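5. Sealing the Stone Top (Akura tables, all sizes)

Read all of section 5 before opening the can. Applies to tops with part no. 2640 and up. Older Paiva tops, see section 8.

1. Clear the top. Wipe with warm water and a drop of dish soap. No vinegar, no bathroom spray.

2. Rinse. Dry with a clean towel. Leave overnight, windows open if you can.

3. Shake the Korkard sealer. Pour a small puddle, spread with the pad in long strokes. Thin coat. Thinner than you think.

4. Wait 15 minutes. Set a timer.

5. Buff off everything that hasnt soaked in. Haze left behind goes sticky and is a pain to remove.

6. Second coat same way, next day.

CAUTION: Gloves on. Rags go in a metal can with a lid, outside, not in the kitchen trash.

NOTE: Water test after 24 hours. Few drops near an edge. If they bead, done. If the stone goes dark, one more coat.

NOTE: Veins are natural and differ from slab to slab. A vein is not a crack. Run a fingernail across it; if the nail catches, stop and call Bundon service, ext. 3157, ask for Wagner Barbosa. Dont put sealer in a real crack, it makes the repiar harder.

Reseal every May, or sooner if the water test fails. 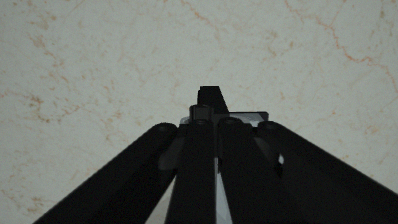
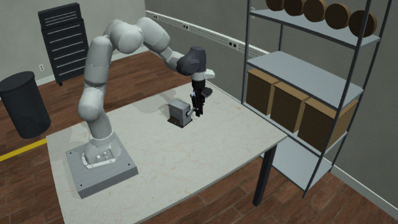 Fig. 5. Pale top with veining. Rust-orange vein at upper right in the first view.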